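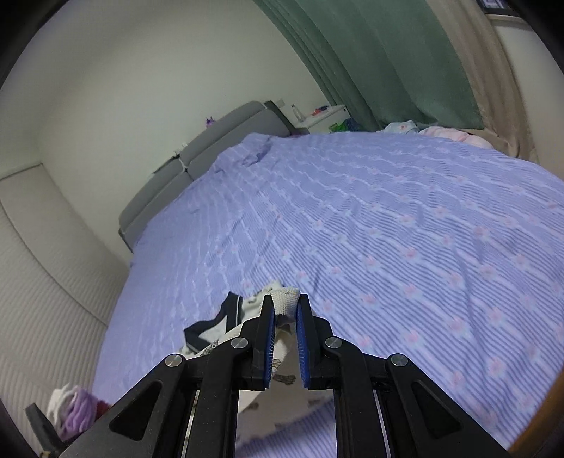 Kermani Travel is seeking a full-time **Itinerary Planner, Family and Group Vacations** to join its Wumeto office. The position reports to Ardalan Esfahani, Director of Client Services, and is open until filled. Review of applications begins July 28, 2026.

## About the position

The Itinerary Planner prepares complete vacation plans for families and small groups traveling by air, rail and sea. The office handles over 100 group bookings each year, most of them for parties that include children or older relatives. The planner works with each client from the first call until the final invoice is closed.

Most of the work is done at the Wumeto office. The planner also travels on two inspection trips a year, normally in January and in early fall, to visit hotels and meet local tour operators. Travel costs for these trips are paid by the company.

## Duties

- Interview clients by phone or in person and record their needs, budget and travel dates
- Compare fares, room types and cancellation terms, and present written options
- Book lodging, transfers, excursions and travel insurance in Irker, the company's reservation system
- Check passport, visa and consent-letter requirements for every traveler, including minors
- Send each client a full document packet, with a packing list suited to the destination, at least 30 days before departure
- Respond to delays and missed connections during assigned on-call periods
- Keep supplier notes current after each group returns

## Required qualifications

- High school diploma or equivalent
- At least 2 years of paid experience in a travel agency, cruise line, hotel or tour company
- Clear written and spoken English
- A valid passport, or the ability to obtain one before the start date

Experience with rail passes or multi-cabin cruise bookings is preferred. A second language is welcome – please state your level in the application. Training in Irker is provided, and prior knowledge of the system is not expected.

## Schedule and benefits

The position is 40 hours per week, with a rotating on-call duty shared among the planning staff. Benefits include health and dental coverage, a retirement plan and 10 paid vacation days in the first year. Pay is based on experience and will be discussed at the first interview.

## How to apply

Applicants should submit a resume, a cover letter and the names of two professional references to the attention of Mr. Esfahani. Applications may be delivered to the front desk at the Flerkov Building or sent through the careers page. Finalists will be asked to prepare a short sample itinerary – the client brief will be supplied in advance.

Kermani Travel is an equal opportunity employer. Applicants who need an accommodation during the hiring process should note this in the cover letter.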